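Two Arms and a Teaspoon of Patience

Usman Gilani has given his robot a name, Troltetti, and a table of its own, and regrets only the name. "My daughter chose it. I wanted something with a number in."

He builds at Nemby, the shared workshop where he has rented bench space since June. The budget was 603 pounds. He would prefer not to discuss the current total. The first proper job he set himself was utensils, and he has views on them. "A spatula flat on a table is a nightmare. Prop it on two blocks of wood and you can get a finger under the handle. People call that cheating. I call it furniture." 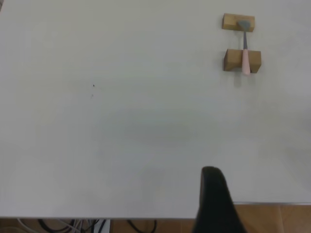
6 min read

The gripper fingers are his third design. The first pair snapped; the second, he says, "had the grip of a damp sock". Hina Magsi, who shares the workshop on Sunday mornings, suggested making them fatter and blunter, and has mentioned it since.

"Every time something gets picked up," says Gilani. "She's owed royalties, apparently."
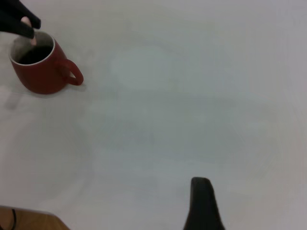
Drinks are the ambition that keeps him up until 900 lines of code look like soup. He wants stirring, then carrying, in that order, and he is in no hurry about the second. Magsi would start with water. Gilani prefers to practise around a red mug with something dark in it, on a white table, where a spill would at least be easy to find. "If you're not slightly frightened," he says, "you won't tune it properly."

And when it can carry?

"Then I'll have spent all that to avoid walking to the kettle. It's six steps. I've measured."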